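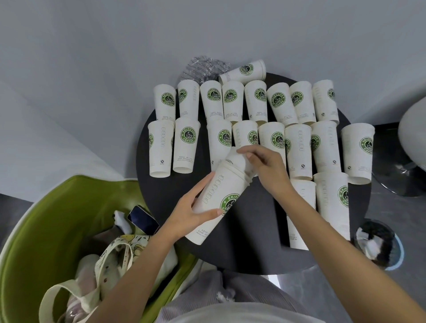

Photo: Krum Omerović / Suvstead Tenants' Repair Project

Progress report to the Lefèvre Fund, 2024-09-18

Hi Walid,

You asked for something less stiff than the March report, so I'm writing this one the way I'd tell it to you on the phone. The short version is that the window repairs at Suvstead are going well, the damp work is behind, and the money is close to where we said it would be.

Windows first, because I'm pleased with them! We've now repaired 298 sash windows across the three older blocks. Most needed new cords and a bit of filler on the bottom rail, but the north side of Staltden Court was worse than the survey led us to expect – the sills were soft nearly all the way along, and we had to splice in new wood on 39 of them. That ate up most of the timber budget for the summer. I moved some money over from the paint line to cover it (you okayed this by email, thank you) and we're painting the inside faces ourselves to make up the difference.

The evening repair classes are full. We run two groups now, one for beginners and one for people who already know which end of a chisel to hold, and 15 tenants have finished the whole course. A few of them have started fixing their neighbors' windows without being asked, which made my month. 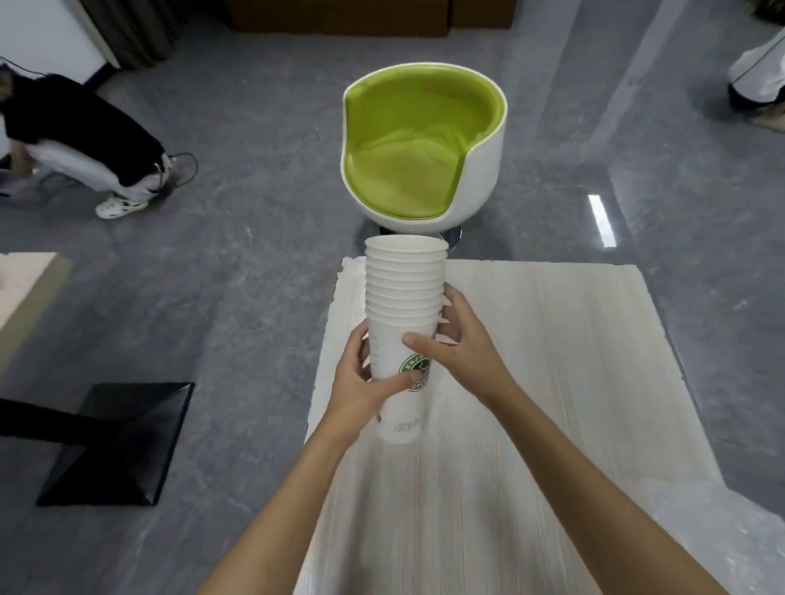
Now the damp. We were supposed to have the ground floor apartments in Staltden Court dried out and replastered by the end of August, and we don't. Heteo, who are doing the drainage along the back wall, found an old clay pipe that wasn't on any of the drawings, and it had been leaking into the foundation for years. They've replaced it, but the walls need to dry before anyone can plaster them, and old brick takes its own sweet time. Their best guess is around 2 more months. I've told the families affected, and I'm not going to pretend they were happy about it. We've lent out dehumidifiers and we're paying the extra electricity from contingency.

What I'd like from you is a yes or no on carrying the plastering money into the next quarter. The amount stays the same, it would just be spent later. I also need to know if you still want the meter readings every month or if quarterly will do.

Receipts and the updated budget are attached. Come by and see the windows if you're over this way, I'm usually on site until four.

Krum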